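Bench automation notebook – April, equipment planning for the second cell
Entry by T. Ikonen. Copies to Yiran, Onni, Ulla.

Start 9:15. Purpose of today's work is to settle the list for cell 2 before Ulla closes the request form. Cell 1 stays as it is until the list is signed.
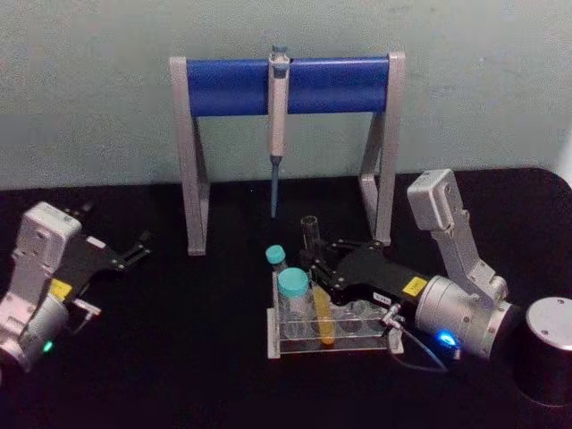
Items still open from the last round: gripper fingers, rack, pipette stand, cable routing, spares. The arms themselves are decided. Two more of the same type, same controller version, no mixed fleet. Raimo asked again whether one arm would do for cell 2. Uncapping needs one gripper on the tube and one on the cap unless we buy a clamping fixture, and the fixture quotes so far cost enough that the saving is small. Keeping two arms.

Fingers. The present black parallel fingers are fine for the large centrifuge tubes. Small screw cap tubes are marginal, contact area too short. Two options:

1. Urkine, interchangeable finger pairs, 489 per pair. Drawings received, mounting pattern matches ours. Delivery not stated.
2. Print and pad our own. Onni estimates 70 per pair in material, plus his time, which the form has no line for.

Proposal: buy one pair from Urkine as a reference, print the rest. Onni to measure the Urkine pair on arrival and copy the pad angle. If the printed ones creep under load we go back and order the remainder.

Rack. The clear acrylic one is pleasant for people and poor for the vision side. Yiran's notes say the hole edges throw reflections and the depth reading drops out over the top plate. She wants an opaque rack, matte, same hole pitch. Milov sells one in gray, but only in a single hole diameter, and we run mixed tube sizes. Eder will machine to drawing. Asked Eder for a price on one piece and on four. No answer by 11:00.

Until then Yiran will try matte film on the top plate only. Film is in the consumables drawer, no purchase needed.

Pipette stand. Light metal frame with the horizontal bar, same type for cell 2. Checked the clearance under the tip with a long tip fitted, enough room for the gripper to come in from the side. Coming in from the front with the rack in place is tight. Moving the rack toward the operator side costs reach on the left arm. Ran the reach check in the simulator with the rack moved forward 40 mm: left arm still solves, wrist close to its joint limit. Would rather not go further than that. Note for the layout drawing: fix the stand position first, then the rack, then the arm bases. We did it in the opposite order for cell 1 and had to redrill.

Pipette. Single channel manual is staying for now. Ulla has a brochure for an electronic one from Trovero with a serial interface. It would remove the plunger stroke problem completely, but it needs its own holder and a charging contact. Put it on the list as optional, second half of the year. Do not let it delay the rest.

Cables. Gripper cables should not hang below the wrist. Need clips or a sleeve, four sets, to cover both cells. Cheap, will go on the department card. Onni wants right angle connectors as well. Agreed if the pinout is the same, he is checking.

Spares. Raimo's position is one spare gripper across both cells. Mine is one spare gripper plus one spare cable set per cell. A gripper out for repair stops a whole cell, a cable does too, and the cable is the part that gets bent. Left both versions on the form for Ulla to choose.

Table. Black top again. Yiran prefers it for contrast with the caps and I have no objection. Same supplier, rounded corners, order without the predrilled holes.

Totals so far, without arms and without the optional pipette: 672 committed, made up of the reference finger pair plus the cable clips and print material. Rack to be added once Eder replies. Stand is already covered under the furniture line, do not count it twice.

14:30. Eder called back. They can do the rack but want the drawing with tolerances on the hole diameters. We never wrote any down. Onni is measuring tubes from three different bags this afternoon, caps on and caps off.

To do
Onni: tube diameters, connector pinout
Yiran: film test, save the depth images before and after
Me: layout drawing rev B, stand position as datum
Ulla: spares decision, delivery date from Urkine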